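About the Brollbridge Robotics Club

Posted 11/05/2022 by Ahn

We are a school club. We meet after classes at Brollbridge, we own more screwdrivers than we can find, and we have been trying to get machines to handle cloth for longer than any of us planned. If you came to this page looking for the club with the trophies, that would be Fastdale, one town over. They are very nice people and they have a display case.

What we do

Most school robotics is about driving. You build a thing with wheels, the thing pushes a ball, everyone yells. We did that for a few seasons and were thoroughly average at it. Then a member asked whether a robot could put away her gym clothes, and the club has been stuck on the question ever since.

Cloth is rude. A block stays where you put it. A mesh sheet slides off, bunches up, grows a ridge in the middle and then pretends it was always that shape. Our members spend their afternoons with hand-held grippers, one per hand, picking up fabric the way a robot would have to, with two stiff fingertips and no thumb. The recordings get sorted into good tries and bad tries, and the bad tries get sorted again by what kind of bad. We have a lot of categories.

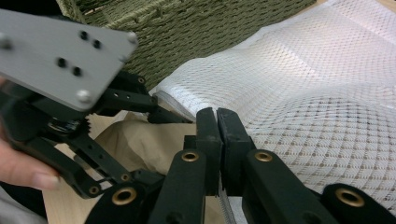 New members usually think they'll be good at this. They have been folding towels since second grade. Then they try to get hold of one layer and come up with two, or with the tablecloth from the next bench, and they get a little quieter. By the end of the first month everybody can get a clean pinch on the first try more often than they miss, and they start giving advice to the people who joined the week after them.

The program we train on all of this is called Liver. The name was supposed to be temporary. An early member wanted something that does a lot of jobs and gets no credit, and by the time anyone thought of a better one it was on the T-shirts. Liver can now guess where to grab a fabric edge and be right fairly often. It can't fold a fitted sheet, and neither can we.

How a season goes

We start in the fall with practice picks. Each team gets a piece of fabric and a sheet of tasks: lift a corner, find an edge, flatten a bunch, follow a seam from one end to the other. The seam task is the one people complain about. Your fingers want to close too early and take half the panel along.

In November we hold the Cloth Trials, which is our own competition, held in our own room, under rules we wrote ourselves. We have still managed to lose it to Fastdale. Teams get 900 seconds and are scored out of 100, with points off for dropping the fabric, pulling it off the table, or helping with your chin. The chin rule has a history and we would like to leave it there.

After the Trials we go through the recordings, retrain Liver, and find out which of our clever ideas made it worse. Last season we kept 190 good tries for training. The spring is for repairs and for small projects members pick themselves. One team is working on zippers. We check on them now and then.

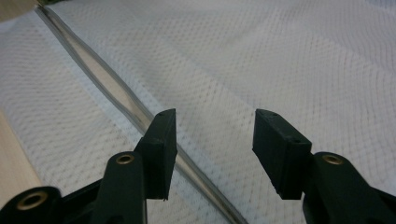 Who can join

Any student at Brollbridge. You don't need to know how to code, and you don't need to own anything. Patience is useful, but we have members without any and they do fine on the repair bench.

Teams are six people or fewer, and you can come alone and be put on one. Everyone takes a turn at every job, including sweeping and including the spreadsheet. People who love the spreadsheet are allowed to do extra turns.

Wear sleeves you can push up. Tie back long hair. Snacks stay on the windowsill side of the room, away from the fabric, ever since the salsa.

What we'd like from you

Parents and neighbors often ask what we need. We need cloth, mostly. Old mesh, curtains, laundry bags, jerseys from teams that changed their colors. Please wash it first. We also take small bolts, working chargers, and any adult who can explain to us how to fold a fitted sheet.

We do not need more yarn. Thank you to everybody who brought yarn.

Contact: leave a note in the robotics club mailbox at the Brollbridge front office | © 2022 Brollbridge Robotics Club | Back to top

Last updated: November 2022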